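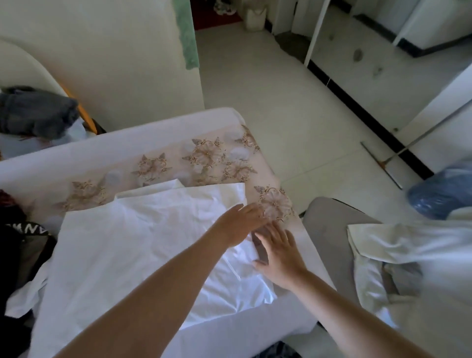 Resources > Talks and Notes > Housekeeping and Automation

E-mail this page | Print this page

Speaker notes: "The bed is still made by hand"
Despina Ristić, housekeeping trainer, Hesar

(Start slowly. Wait until the people at the back have found a chair.)

Good morning. My name is Despina, I have cleaned rooms and trained others to clean rooms for a long time, and English is my third language, so please raise a hand if I say something in a strange way.

I was asked to speak about automation in our laundry and our residences. I will speak mostly about people, as these are what I know.

1. What we had before

Hesar looks after serviced rooms and small residences, 425 beds in all. Until last January, every sheet was sorted, fed into the ironer and folded by the laundry team in Drovley. The women in the laundry stood for the whole shift. The feeding was the worst part, with the arms up and the steam in the face.

2. What was put in

Now we have 2 machines from Wunderlich. One takes the corner of the sheet and spreads it for the ironer. The other one folds and stacks. On a good day they do 500 sheets before the lunch break. (Say the number, then stop a moment. People like to write it down.)

There is also the planning program, Vindwood, which decides which room is cleaned at what time and sends it to the phone of the housekeeper. For me this was the bigger change. A machine in the laundry stays in the laundry. The phone goes with you into every room.

3. What did not change

The picture on the first slide is the part of the work that I want you to keep in your head. Two hands on a white sheet, and the sheet is full of wrinkles. You put the palm flat, you spread the fingers, you feel where the fold is. A housekeeper does this many times in a shift and does not think about it.

Look also at what is near the bed. A jacket on the chair, a bag, a shirt hanging at the side. In a residence people live with their things. You must decide what to move, what to leave, and whether a thing on the bed is for washing or for wearing. Vindwood gives the same minutes for a room with nothing in it and for a room like this one. We asked for a button "room is full" and we received it after 5 weeks of asking.

(If there is time, ask who in the audience has moved a guest's clothes and was sorry later. Normally many hands.)

4. What changed for the people

No one from the laundry was sent home. Five moved to the rooms. I must be fair and tell you that two of them did not like it and left in the spring. Laundry work is noisy but you have your colleagues beside you all day. In the rooms you are alone, and the phone tells you that you are late.

The shoulders are better. I hear fewer complaints about pain from the people who stayed at the ironer. The new complaint is about waiting. When the spreader stops on a wet corner, you stand and wait for the technician, and you are not allowed to reach in.

Roswitha Eichhorn, our shift leader, started to write down each stop on paper, next to the machine. From her paper we learned that most stops came from fitted sheets which were mixed with the flat ones. So now we sort these in the rooms, when we strip the bed. It is more work for the housekeeper and less for the laundry, and it took us some months to put this into the time plan.

5. What I would ask before buying

Ask who will have the extra small work.
Ask if the housekeeper can change the order of the rooms by herself.
Pay for the training hours. We did the first ones in the break and it was a mistake.

(Thank the laundry team by name. Leave ten minutes for questions. The handout with the sorting rules is at the door.)

Print this page | E-mail this page

Comments

linen_lady: We also have the problem with fitted sheets. Do you use separate bags for them, or a different color of tie?

Despina R.: Separate bags. The ties were always lost.

Marek, night shift: The part about being alone in the rooms is true. My wife changed from laundry to floors and she misses the radio.

T. Oduya: Could the sorting rules be posted here too? I was in the second session and the handouts were finished.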